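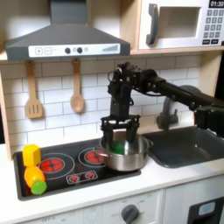

Bench notes: three weeks with the Umach gripper

If you've stopped by the Parnamden lab lately you'll know that the play kitchen has become my second desk. I've been sitting next to it since the start of July, trying to decide whether the new Umach parallel gripper should replace the old Shim one on the small arm for good, and I promised a write-up for the newsletter before everyone disappears on vacation. So, grab a coffee!

The short version is that I like it a lot, with a couple of gripes. The long version starts with the pot.

Picking things up off a flat counter was never much of a test for either gripper. Both of them do it all day long. The cooking pot is where they start to show their differences, because the walls get in the way. Come down a bit too far to one side and a finger lands on the rim, the arm keeps pushing, and the controller throws a fault (that lovely triple beep, sorry to everybody who sits near me). With the Shim gripper I was getting that beep so often that I'd started hearing it at home.

The Umach is better here, mostly thanks to how it closes. The motion is smoother at the end, so a block that's leaning against something tends to get straightened up as the fingers come together. I ran 200 grasps with each gripper, same arm, same controller settings, and kept a plain old spreadsheet. The rim faults went down by a good margin. I won't put a percentage in print until somebody else has repeated it, but I was pretty happy with my spreadsheet that afternoon.

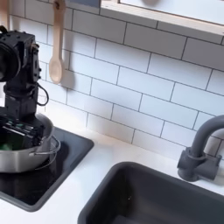 My first gripe is about seeing what's going on. Once the gripper is down inside a pot, it hides a lot of what you'd like the camera to be looking at. I tried a closer view and a wider view, and I kept changing my mind about which one I wanted. The close one is great for the approach and for checking where things ended up. Then the fingers go in and you get a big dark shape with a sliver of color peeking out. The wide one holds up better at that point, even though everything in it is smaller. For now I'm recording both and letting the policy sort it out, and yes, I know what that does to our disk space. We're at 1,304 saved episodes as I type this, and I'd like to hit 2,000 before we freeze the set.

Second gripe: the cable. It needs more slack than I gave it the first time, and then I gave it too much, and it snagged on the elbow. I ended up redoing the whole run with a longer loop up top. If you're setting one of these up yourself, move the arm through its full reach by hand before you put the last tie on. It would have saved me most of a morning.
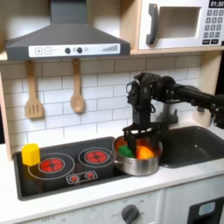 Two items in the pot at once is a whole different game, by the way. You have to get a finger down between them without shoving one up the wall, and that means opening the jaws just wide enough and no wider. I'd been lazy and left the opening at maximum for everything. Dropping it to a preset width for each item helped more than any of the fancy stuff I tried first! The Leltutska controller lets you store those widths as named presets, so it's only a few minutes of typing. The old one made me edit a config file and restart, which I never once did without a typo.

Force settings are still a bit of a guess. I've got mine at 400 on the controller's own scale, and please don't ask me what the unit is. The manual is vague about it and I've written to them. It holds the blocks fine, and I'd go lower for anything squishy.
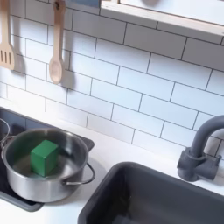

The green block in the pot, with no arm in view.

Next up is the sink, which I've been putting off. It's deeper than the pot, it's dark, and the faucet sits right where I'd like the wrist to go. I'm planning to start with single blocks and the wide view, then work up from there. If you want a turn at the controls, I'm usually at the bench after 2 p.m., and the spreadsheet is in the shared folder under "pot stuff." Add a row if you try anything, and please write down which gripper was on.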